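Hoston opens its shared equipment plan to small food packers

HOSTON, February – We've been talking about this one for ages, so I'm very happy to finally put it in writing. From this month, small food packers and growers can join the Hoston Shared Equipment Plan, which means you can budget for a robotic handling cell with us and split the cost with other businesses your size, instead of staring at a quote on your own and putting it back in the drawer.

I run the planning side at Hoston, and most of my calls start the same way. Someone has seen a robot arm at a trade show, they've come home keen, and then they've tried to work out what it costs to own one. The arm is the easy bit! The hands, the mounting, the cables, the spare parts, the floor space and the hours of setting up are where the numbers start to wander. So we built the plan around those.

What we're testing the money on

Our partners at Jandano and Rana have been working with us on produce and plating jobs, the sort of small, fiddly work our members kept asking for. Odd shapes, nothing the same size twice, and a dish that has to end up looking decent. Mini pumpkins are a favourite of mine because every one has its own ribs and bumps, and a hand that can hold one over a bowl tells me a lot more than a hand that can hold a plastic block.

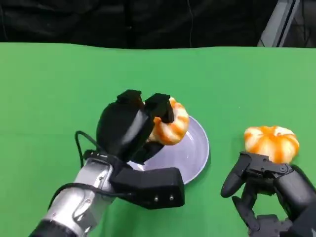
How the plan works

Each group has 5 member businesses and runs for 26 months. In the first stretch we sit down with you and go through your jobs one by one. We want to know what gets picked up, what it gets put into, how often you change over, and who on your team will look after the gear. Bring your real products if you can (yes, even the squashy ones).

After that you get a written budget. It has separate lines for arms, hands, fixtures, training, servicing and power, and it shows them month by month so you can see where the lumps are. I'm a bit of a bore about this, but a yearly total is no help to a business that lives from one harvest to the next. If the lumpy month lands right when you're paying for packaging, we'd like to know early and move it.

Then there's a trial period of 14 weeks. You share time on the equipment with the others in your group, and you keep your own notes on what suits your work. At the end you can buy, lease, stay in the shared pool or walk away. There's no penalty for walking away, and I'd sooner see that than a machine under a tarp in somebody's shed.

One hand or several?

I get this question more than any other. A hand with several fingers suits a whole round vegetable, and it may be more than you need for cut fruit. A simpler gripper with two fingers costs less to keep going and has fewer parts to clean around. For plating soft pieces it's well worth pricing both, and our budget sheet has a column for each.

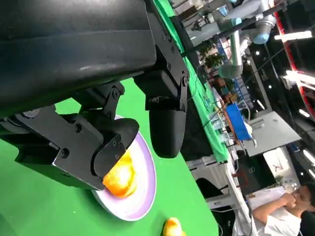 Please don't forget the boring stuff when you do your sums, either. Shelving, bins, lighting and a decent bench all cost money, and they're often left off the supplier's quote. So is the time of whoever sits with the machine while it's being set up. We ask members to put a wage figure against that from day one, even if it's the owner doing it after tea.

Where to find us

Our first two groups will be based at the Cemmont centre, with bench space set aside for member trials. Parking is at the rear, and there's a loading door if you're bringing crates. Groups are filled in the order people apply, although we do try to put businesses with similar products together – a nursery and a dessert kitchen can share an arm, but they'll probably want it for quite different things.

To apply, fill in the short form at the Hoston front desk or ask us to post you one. You'll need a list of your main handling jobs, your busy months and a rough idea of what you can spend. Rough is fine. We'll tidy it up together at the first meeting.

Media and member enquiries: Hoston Planning Office, Cemmont centre. Phones are answered from 9 am.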